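I love a cluttered tabletop. I know how that sounds! But a table buried in bits and pieces is the easiest mess in the whole house to fix, because everything is already out in the open and at a comfortable height. No bending, no ladders, no digging around in the back of a closet. Give it twenty minutes and some music and you'll get your table back.

## Start with the trash (always the trash!)

Go for wrappers, torn packets and crumpled paper first. They take up a crazy amount of space for things that weigh next to nothing, and half the time something useful is sitting behind them. Hold the trash bag in one hand and work with the other, and don't stop to read anything.

Two small rules I stick to:

- Shake every bag and box before it goes. I once threw out the charger for my Jirneo lamp inside its own carton, and I'm still sore about it.
- Snack packets get a squeeze. If there's anything left inside, fold the top over and clip it, and take it to the kitchen right away.

Cardboard boxes get flattened on the spot. Run a thumbnail under the glued flap and it usually pops open, no scissors needed.
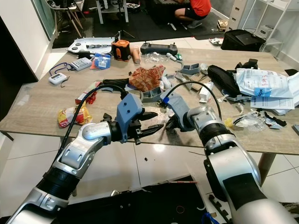

*Plenty to sort on this one: crumpled paper and a snack packet near the middle and front, a controller with two joysticks toward the back, and a timer on a blue lanyard over on the left.*

## Then the things with buttons

Remotes, timers, keypads, game controllers... they breed on tables. Gather them all into one shallow tray before you decide where any of them live. I use the lid of an old Wovila storage box, and it's perfect, wide and low so nothing hides.

Once they're in the tray, press a button on each. Anything dead gets fresh batteries today, or the old ones come out so they can't leak. I put a strip of masking tape on the back with the month I changed them ("November" is on nearly all of mine right now, I had a big session!).

Lanyards and cords deserve a special mention. A loop hanging over the side of a table is just waiting for a sleeve or a cat. Wind it loosely around your fingers, slip it off and tuck the end through the middle. Or hang the whole thing on a hook, which my neighbor Sekar Chin talked me into and which I now do with everything that has a loop.

## The mystery pieces

Every table has them: a bracket, a cap, a little wooden offcut. Don't agonize! Drop them in a clear jar with a lid and write the date on it. Mine says November 17, 2019, and so far I've gone back to it for one shelf bracket and a very welcome furniture foot.

Clear plastic bags are worth saving too if they're clean and whole. Smooth them flat, fold in thirds and stand them up in a mug.

## Last, the wood itself

Use a barely damp cloth and go with the grain, then dry it straight away with a second one. For sticky spots, lay a warm, wrung-out cloth on top for a minute and wipe. Crumbs love the back edge, so do that side twice.

Leave the tray out if you use the stuff in it every day. I do, and it goes back in the same corner every night.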